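Checking a Simulated Pick Task Before Release

This page sets out the procedure for reviewing a simulated manipulation task before it is added to the shared task library at Ginel. It applies to every task in which a robot arm grasps, moves or places a household object. Staff who only run existing tasks do not need to follow it, although they may find the section on rim grasps useful.

Before you start

You will need the task file, the written task instruction and access to the Sallidis simulator. The reviewer must be a different person from the author of the task. If you wrote any part of the reset script, ask Noel Fajardo to assign the review to someone else.

Read the task instruction before you open the simulator. It should name the object to be moved, the place where it must end up and the condition that counts as success. "Put the cup on the tray" is acceptable as an instruction to the robot, but the success condition must be written separately and in full: the cup is upright, its base is inside the tray rim, and the gripper has let go.

Step 1. Check the starting positions

Reset the task 54 times and keep the log. In each reset, objects must rest on the table surface without sinking into it or hovering above it. No object may start in contact with the gripper. A task that fails this step goes back to its author without further review.

Step 2. Check the grasp

Step through the grasp slowly, using the wrist view as well as the fixed view. Contact problems are often hidden from the fixed view by the arm itself. For open containers, the usual method is a rim grasp, with one finger inside the opening and the other outside. Stop the simulation when the inner finger is below the rim and look closely at where the fingertip meets the wall.
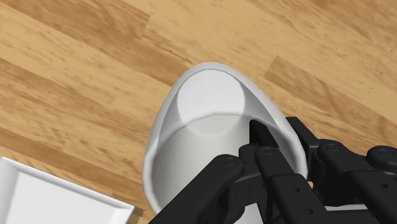
What should a reviewer do if the fingertip passes through the wall of the container?
Mark the task as failed, save the simulator state at that moment and attach it to the review record. The author must correct the collision shape of the container before the task is reviewed again.

A common cause is a collision shape that treats the container as a solid block. The object looks hollow, but the simulator will not let a finger enter it, or it pushes the finger out with great force. Open containers must have a collision shape with a real opening. The Malabanan checklist lists the approved shapes for cups, bowls and bins.

Step 3. Check the force limits

Set the grip force to the limit given in the task file and repeat the grasp 8 times. The container may shift slightly as the fingers close. It must not jump, spin or tip over. If it does, reduce the closing speed first and change the friction values only if that has no effect – unusual friction values tend to cause trouble when a policy is later moved to real hardware.

Step 4. Check the release

The success condition must not be met while either finger is still touching the object. Run five complete placements and compare the recorded success time with the moment of last contact. Then run two placements that are meant to fail, one with the container on its side and one with it outside the target area. Both must be recorded as failures.

Recording the result

Enter the result in Renell under the task name. Include the simulator version, the reset log and any saved states. Write down what you observed, even when the task passes. Short notes such as "fine" or "looks good" will be returned to the reviewer.

Questions about collision shapes should be sent to Bienvenido Gatchalian. Tasks last reviewed before June must go through all four steps again the next time they are edited.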